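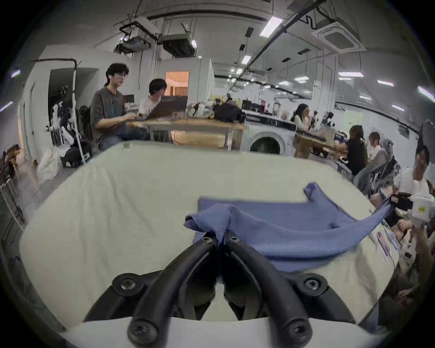

Unit 4: Reviewing the Tinis hand-held gripper kit

Contents | Previous | Next | Print

The Tinis kit is sold by Skunis for recording how people handle everyday objects, so that a robot arm can be trained on the same task. It comes as a pair, one gripper for each hand. No arm is needed while recording, and this accounts for most of the interest in it. The price for the pair is 3,327 euros, with a teaching licence included for the first year.

We use cloth as the test material. A rigid block stays the same shape when it is picked up. A cloth sags, twists and folds under itself, and a weak grip shows at once.

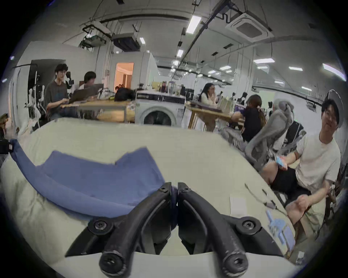 Start each recording with the cloth crumpled. If it is always laid out neatly the arm will learn only the neat case. Move at half your normal speed and keep the fingertips in view of the gripper's own camera - most rejected recordings fail on this point.

Terms used in the review sheet:

Episode - one recording, from first movement to release.
Grasp point - where the fingertips close on the cloth.
Drift - the gap between the recorded path and the true one.

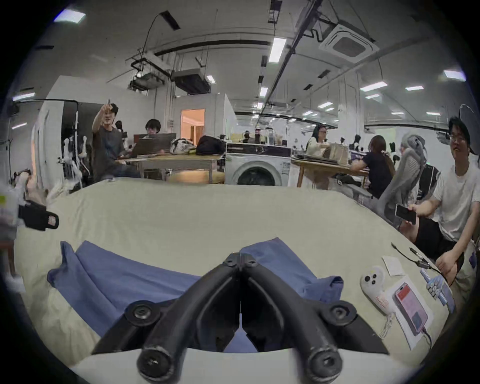
Page 31

Compared with the Mistero set, which we covered in Unit 3, the Tinis grippers are quicker to set up but heavier on the wrist. Skunis advises a break after 13 minutes. The maker suggests 4,000 episodes for a folding task. A small course cannot collect that many, so judge the kit on the quality of a short set. 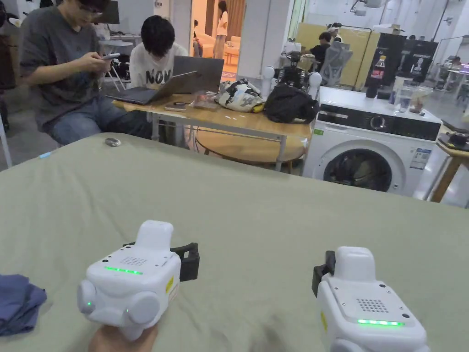

Two-handed work needs both grippers on the same clock. Check this before the first episode and again after any restart. The Değirmenci software package can correct a small offset afterwards, but it is sold separately and should be costed as part of the kit.

For your written review, cover set-up time, comfort, drift and running costs. Give your own readings for drift, and attach the review sheet.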